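In Praise of the Bare Table

My grandmother's kitchen table had exactly one job between meals, and that was to be clear. You could do your homework on it or shell peas on it or cry on it, if it came to that, but when you were finished you took your things away with you. I thought this was just one of her rules, like the one about wet towels on beds, and it took me until well into my forties to see how much I had been missing it.

I bring this up because last September my husband and I finally unpacked the dining room. We'd moved to Quaye a good while before that, into a house with more rooms than we were used to, and the table had filled up the way tables do. There was mail on it, and a sewing machine, and a box of cables that belonged (as far as anyone could tell) to things we no longer owned. We ate on the couch with plates on our knees. I told people it was cozy!

My neighbor Nokuthula Motaung, who is a kinder person than I am and also a more direct one, came by for coffee and stood there looking for a spot to put down her cup. She didn't say a word about it. She held that cup for the whole visit, and after she left I got out the trash bags.

I should say that I'm not one of those people who wants you to throw out everything you love. I've read the books and I've watched the shows, and I find them a little chilly. I have my mother's letters and more mixing bowls than any household needs, and they're staying. My argument is smaller than that. I think every home ought to have one flat surface that is kept open on purpose, and I think we've gotten into the habit of treating an open surface as a waste of space, something that needs a bowl or a runner or a candle on it before it counts as finished.

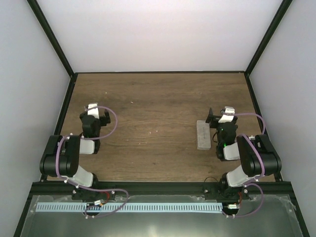
Brown wood grain, with plenty of room left over.

What happens when you leave a space like that alone is that people start using it. Within 10 days of our big cleanup we'd had a jigsaw puzzle going, and my son had laid out a paper map of the trails above Mevine and talked us through a hike he wanted to take, and then Gert Du Plessis from down the road stopped in with a lamp that needed rewiring and simply sat down and started on it, because there was a place to sit down and start. I don't believe he'd have done that in front of the cable box.

Now, I know there are families in small apartments for whom the table is also the desk and the pantry, and I'm not about to scold them. We lived that way ourselves for years in Firkeck. Even there, though, I wish we had cleared it at night. It would have taken us a few minutes, and I think our mornings would have gone better for it.

The mail goes in a basket by the door these days. The basket is overflowing, and I'm going to get to it this weekend.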